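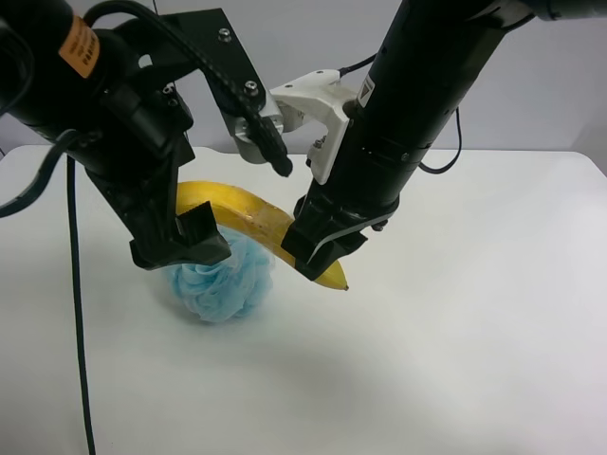 Banana and blue sponge, Monday.

2024-02-26

Up before the alarm again, which never happens in January and now seems to happen every day. The light was already coming round the side of the curtains at 7 and I lay there listening to next door's gate bang. Must ask them about that latch. I've been saying so since Christmas.

Got the early bus into Clarkport for my choir things. We've got 19 pages of the new piece to learn before Easter and I can manage maybe the first four without going flat! Ronja Rustad, who stands behind me and has a voice like a church bell, lent me her copy with all the breaths pencilled in. Very kind of her. I spent the whole ride home humming the alto line under my scarf and missed my stop, so I had to walk back from Stunetwood in the drizzle.

Soup for lunch (leek, a bit thin). Then I finally rang Mum, who wanted to talk about the seed potatoes for an hour. She's going for the early ones this year and has them lined up in egg boxes all along the landing. I said I'd come over and dig the top bed if it stays mild – she says the soil's still like pudding.

Rehearsal proper is tomorrow in Tveit, 15 minutes earlier than usual, and I've still not found my black folder. Looked under the bed, found one slipper and the library book I've already paid for.

Bed now. Page five in the morning.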